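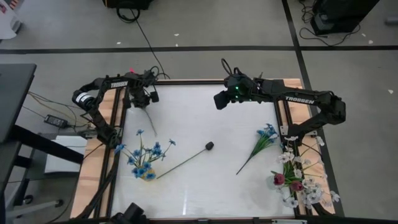 How many stems of artificial flowers should go into a small vase?
Fewer than the shop sells you in one bunch, and they should be opened by hand before they go in.

From: the list archive, Leka home and craft list
Date: June 9, 2022
Subject: Re: small blue flowers, how to make them stand nicely

Dear all,

I am answering the message from last week, which I quote in parts. Please excuse me if some words for the flower parts are not the usual ones. I learned them from catalogs.

> I bought two bunches of small blue artificial flowers
> with five petals. One is now in a small yellow vase and
> it leans always to the same side. The other one does
> not go in at all, the stems come together too thick.
> Should I buy a bigger vase?

I would keep the vase. Small blue flowers look well in yellow, and in a bigger vase they would sink in and you would see only the tops. I think it is better to change the bunch.

First find out how your bunch is made. There are two kinds which I meet often. In the first kind, all stems are joined at the bottom to one thick end. In the second kind the stems are single and are kept together only with tape or a rubber band. The second kind is easy, you remove the tape and take out what you do not need. For the first kind you need side cutters, the type for wire. Do not take your good scissors. Many stems have a wire inside, and one cut is enough to spoil the blade. I spoiled mine this way and I still use them for cardboard.

Before cutting, hold the bunch next to the vase, outside of it, and mark the stem with a pencil where the bottom would be. Cut a little longer than your mark. You can always cut once more.

> The flowers are also flat on one side, I suppose
> from the box. Can I iron them or is this stupid?

It is not stupid, but please no iron. The petals can be of fabric or of plastic, and from the package you often can't tell. I use steam from a kettle. Hold the bunch well above the steam, not in it, for a few seconds, then take it away and press the petals open with your fingers. Try it on one flower at the back first. If the petal becomes shiny or starts to curl, stop, and do the rest only by hand. The leaves usually do not need steam. You bend them down and outward, one after the other, and already the bunch looks twice so full.

For the stems: bend the outer ones to the outside, and leave the middle ones straight and a little higher. In the shop they all point up like a broom. A natural bunch of this kind goes outward and upward, and some leaves hang lower than you would plan.

> And the leaning?

This is a matter of weight. The flowers are light but a wide bunch has its weight high up and to one side, and a small vase is also light. Put something in the bottom. I use dry aquarium gravel. A bag of 500 grams from Kodinwood has been enough for all my small vases and I have still half. Rice works too, but I would not leave it for the whole year. Fill first, put the stems in, then turn the vase slowly on the table and look where it wants to fall. Bend one or two stems to the other side until it stands quiet.

Some people on this list recommend the floral foam from Pluteso. I tried it in a narrow neck and I was not satisfied. It crumbles when you push it through, and if you want to change something later you have holes in it. In a wide pot it is probably good.

If after all this you have stems left over, don't throw them away. I keep mine lying in a long flat box with paper under the flower heads. When they stand in a cup in the closet they bend over and take the form of the cup.

> Last question, how do you clean the dust? I have
> a spray from Fendelex but I am afraid for the color.

I do not know this spray, so I can only say what I do. I take a soft, dry paint brush and go from the middle of the flower to the outside. Blue is a color that sometimes gives off in water, mostly in the cheaper fabric ones. Touch one petal with a wet white cloth. When the cloth stays white you may wash with cool water and one drop of dish soap, and hang them with the heads down to dry. When the cloth becomes blue, then only the brush.

Also keep them out of the strong sun. My first blue ones stood in a south window and in September they were gray on the window side. Since then I turn the vase when I clean the window.

One thing I would like to ask the list myself. I have a vase with a neck of 2 centimeters and I want a bunch of 9 stems in it, which is too tight at the place where the leaves begin. Do you pull the lower leaves off, or is there some way to fold them down inside? When I pull them a small plastic ring remains on the stem and it scratches the glaze. I have tried cutting this ring with a nail clipper, with modest success.

Thank you for reading, and good luck with the second bunch.

Greetings from a list member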